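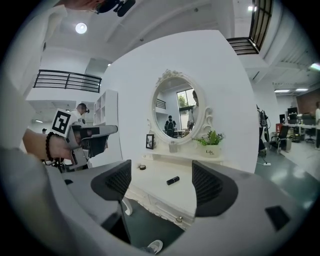

A white vanity table, with a beaded bracelet on the wrist at left.

The Dressing Table Comes Back

For years the dressing table was the piece of furniture that got left behind in a move. Trinidad Maglaya has sold used furniture in Mosurville since her father gave up the shop, and she remembers giving them away with a bed.

"People said they did their face in the bathroom and that was that," she says. "Now I have a waiting list."

Her cheapest tables go for $70, usually with a drawer that sticks. The best one she sold last year, a three-mirror model with its original stool, brought $1,757 from a couple in Wundarcombe.

Small apartments have a lot to do with it. When two people share one bathroom, a second mirror saves an argument every morning.

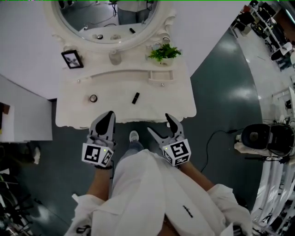 Bakari Rugemalira builds new ones at Kirkance, his workshop behind the old feed store. He has made 200 since he opened, and most buyers ask him for the same few changes: a shallower top, an outlet in the back, and room for a laptop.

"Half of them are desks by noon," he says.

He advises buyers to sit down before they pay. Knees should clear the drawer, and the mirror should meet the eyes without a stretch. Daylight from the side is best. A lamp overhead puts shadows under the eyes, and Maglaya talks customers out of those whenever she can.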